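Print this page | E-mail this page
Search the help pages Go

Two-legged ties: do away goals count in extra time?

Posted by Aniela Sadowski, March 10, 2019

I help run the fixtures for a small amateur cup and we have our first two-legged semi-final coming up. Skallus won the first leg 2-1 at home. If Bikidum win 2-1 at their place it is level on aggregate and on away goals, so we go to extra time. What happens if both sides score in it? Our rules only say "away goals apply" and the two clubs read that differently. Bikidum say extra time should be treated as a fresh start. I would like it settled before the second leg.

Fluvel

Depends on your competition. Some count them in extra time and some don't. We had the same row in August and ended up going straight to penalties after 90 minutes, which the players preferred anyway. 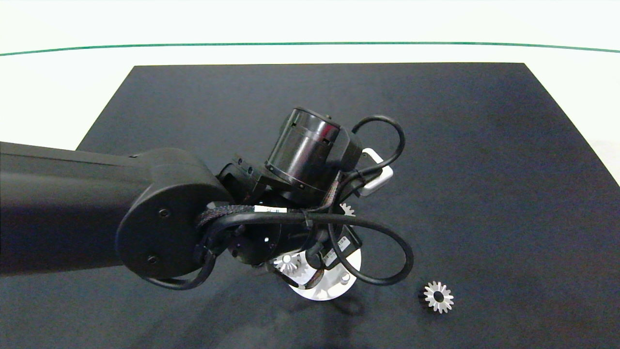 Dardo Aravena says the wording matters more than what other cups do. If the rule has no time limit in it, he would read it as covering the whole tie, extra time included - so 1-1 in extra time would put Skallus through. He adds that the away side gets an extra 30 minutes to score one, and plenty of people think that is unfair on the home team.

Whichever you choose, write to both clubs before the match and get a reply from each. Then change the rule properly for next season.

Pintér

just play one leg at a neutral ground

Contact us | Copyright | Back to top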